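Flemley build moves from the workshop shelf to the bedroom

December 2021

The hand-held gripper that has been taking shape at the Foser shared workshop since April is now being tried out at home. The project is called Flemley. It is a two-finger gripper that a person carries by the handle and uses to pick up ordinary household things, so that the movement can later be passed on to a robot arm.

Members had kept most of the early trials to the workbench, with wooden blocks and tins. The latest round uses a bed with a quilted cover, a cardboard box and the kind of small items most people have lying within reach. A soft surface gives way under the fingers, and the group wanted to know how the grip pads would cope with that. 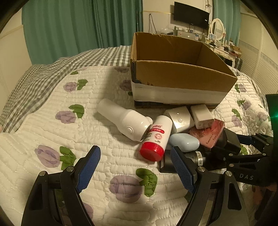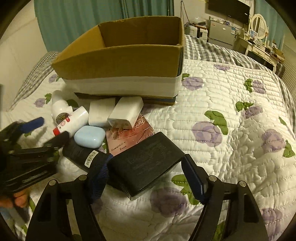
The gripper at work on the bed, with the open cardboard box behind the small items.

Lena Gajewski
Workshop reporter

The task is simple to state. Things lying on the bed go into the box, one at a time. The mix includes a light blue earbud case, a white bottle, a charger and a black cylinder with a barcode label. Smooth, rounded items are the ones builders expect to give the most trouble, and the blue pads on the fingers were chosen with those in mind. An earlier set in plain rubber was dropped during the summer.

A black box with a strap was added to the set at the request of Ostrowski, the neighboring workshop, which is planning its own version of the tool. Straps and cords tend to get between the fingers and the linkage, and Ostrowski wants to see how much clearance the arms need before it cuts any parts.

The group logged 400 pickups in its last bench round and counted 388 of them as good. Totals for the home trials have not been posted yet. A full parts list, with 37 entries, is pinned up next to the laser cutter at Foser, and members can take a copy.

Work on the software side goes on separately under the name Grukusetti. That part sorts the recordings and throws out the ones where the hand moved too fast to follow. It has 3235 recordings in store so far, most of them from the bench.

Anyone who wants to build a gripper can sign up at the front desk. Screws and pads are supplied, and members pay for their own filament.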